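28/11/2025

Home late again, tea going cold beside me, and I want to get this written down while I still remember which gripper did what. By tomorrow it will all have run together the way it did last time, and I'll be standing at the bench trying to read my own handwriting on the back of a packing slip.

So, the comparison. We have two grippers on loan, the Firik and the Sestach, and Baptiste and I have promised Dristden an opinion in January about which one they should buy for the Caron line. Taking memory out of old desktop computers all day long is the whole of the job, at least in its first version, and then setting each stick down somewhere it can be picked up again without any fuss. I said yes to this in the summer thinking it would be a pleasant few weeks. It has been pleasant! It has also been a great many weeks.

We started with the Firik, mostly out of laziness, as it was already bolted on from yesterday. I do like it. It has a soft way of closing that I can only describe as polite. You ask it for a light touch and it gives you a light touch, and when you ask for more there's a little hesitation, as though it's checking that you meant it. Baptiste finds the hesitation maddening. He timed it over 30 closes this morning, with his phone propped against his mug, and announced that he could have gone to get a coffee in the total. I pointed out that he had, in fact, gone to get a coffee.

The trouble with the Firik is that its body is wide in the direction you'd least like it to be. Out in the open, over a bare plate, you'd never notice. Put it down inside a computer case and suddenly every bracket and bundle of wires seems to lean in toward it. I spent the first hour doing nothing but tilting the approach a hair this way and a hair that way, jogging down, stopping, jogging back up, muttering. I've come to enjoy the jogging more than I'd admit to anyone at Dristden. There's something restful in it, like backing a trailer when you've got all afternoon and a big empty lot.

By late morning we had a path that cleared everything with room to spare, and I saved it under a sensible name for once. Then we ran it slow, and slower, and at last at the speed I'd be willing to show somebody.

Baptiste had strong views on the cameras, too. He wanted to do everything from the wrist camera and leave the fixed one out of it, on the grounds that one view is simpler to calibrate and simpler to explain. My feeling is that the wrist view is lovely right up until the fingers get where they're going, and after that you're looking at your own knuckles. We went back and forth on this over sandwiches and agreed to save both streams for every attempt and argue about it later with something to point at. I dropped a few into the notes as I went along.

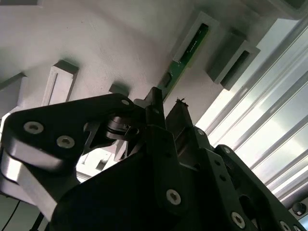
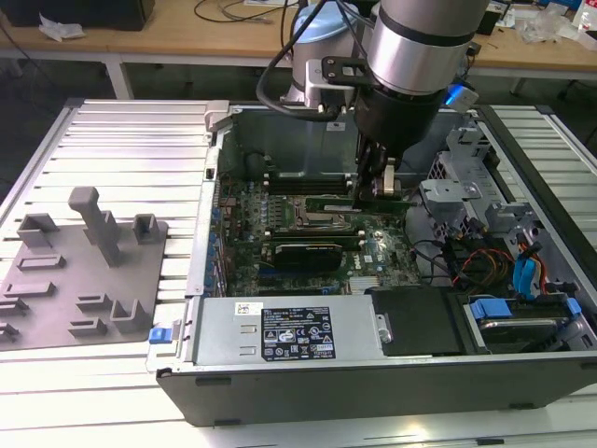 The fixture plate from the wrist, fingers down at its lower edge: 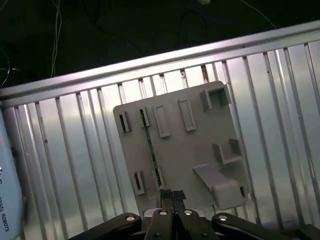 I should say a word about calibration, for my own sake in a month's time. The controller has two places where you can enter the distance from the flange to the fingertips, and they don't talk to one another. If you fill in one and leave the other at its old value, the arm will do nearly everything right, and then drift off by a whisker whenever the wrist turns. I lost most of an afternoon to this back in the fall and I very nearly lost another one today. Baptiste caught it. He didn't say a word, only leaned over and tapped the screen with the end of his pencil, and I felt my ears go pink. Both boxes, then. Fill in both boxes!

After lunch we swapped over to the Sestach, and I'll admit I had already half made up my mind against it. It looks like the cheaper of the two and it comes with a manual that seems to have been translated by way of a third language. The mounting pattern matched, the connector didn't, and we had to dig through the drawer for the adapter cable, which was of course in the other drawer. Still, once it was on and talking to us, it was brisk. Closed, opened, closed, opened, no thinking it over. It makes a small dry click at the end of its travel that I found comforting by about four o'clock and had stopped hearing altogether by five.

Where it won me over a bit was in the slim approach. It got down alongside the module on an angle I'd given up on with the other one, and I didn't have to play any games with the wrist to manage it. Where it lost me again was in the force setting. There's a number you can type, anything up to 700, and the manual doesn't say what the number is a number of. I assumed it was some kind of percentage with an extra zero. Baptiste thinks it's motor current. We tried low values and the fingers just slid up the edge of the board like hands on a banister, and then we tried higher ones and I got nervous for the chips. There's a good patch somewhere in the middle, and we found it by feel, and I don't love having to tell Dristden that a setting was found by feel.

I asked Baptiste what he'd write if he had to send the letter tonight. He thought about it for a good long while, chewing on the pencil, and said he'd put the Sestach on the arm and the Firik's software on the computer, and could somebody please arrange for the two companies to get married. I think I may put that in the letter, more politely.

We did have an odd hour toward the end. I'd been so taken up with pulling the memory out that I'd given hardly any thought to the setting down, and it's the setting down that's going to eat the time once this is running properly. A slot that's easy for a person is a terrible thing to a robot. You and I wiggle. We bring a card up to a slot a little crooked and feel it catch and ease it straight without ever noticing that we've done it. The arm arrives exactly where it was told, and if that's slightly wrong it just leans. So I'd like to try a slightly wider mouth on the holders, tapered, and see whether that does some of the wiggling for us. Baptiste would prefer to teach the arm to wiggle. He has a search routine half written from an old project, a little spiral motion with a light push, and he's been wanting an excuse to dust it off since I've known him. We'll do both, I expect, and then quarrel cheerfully over which one deserves the credit.

One more thing I don't want to forget. The log is now up to 3,746 attempts across everything since we began, counting the very early ones with the wrong offsets, and the names of the files are a mess. Some have the gripper in the name, some only have the hour, and there's a whole family of them called "test_good" with letters after it that must have meant something to me at the time. I need to sit down with that before we write anything up, or we'll end up averaging the Firik in with the Sestach and recommending a gripper that doesn't exist. I did think of asking Baptiste to do it. Then I remembered the pencil tapping on the screen and decided I'd better clean up my own kitchen.

The other small jobs, as they come to me: order spare fingertips for both, and ask Sestach straight out what that force number means (I've drafted the email three times and it keeps coming out cross). Find a shorter cable for the wrist, or at least tie the long one back better, as I spent half the day watching it swing and holding my breath. Print the holder with the wide mouth, in the gray again so it matches. Write the adapter cable's proper drawer on the outside of the drawer.

Baptiste stayed a while after I'd started packing up, running his spiral in the air over nothing at all, just to watch it go around. I put my coat on and took it off again twice. He said he'd have it tidy enough to try on a real slot next time we're both in, and I said I'd bring the new holder if the printer behaves. I've got it queued for the morning, so I ought to go to bed, and the tea is stone cold anyway.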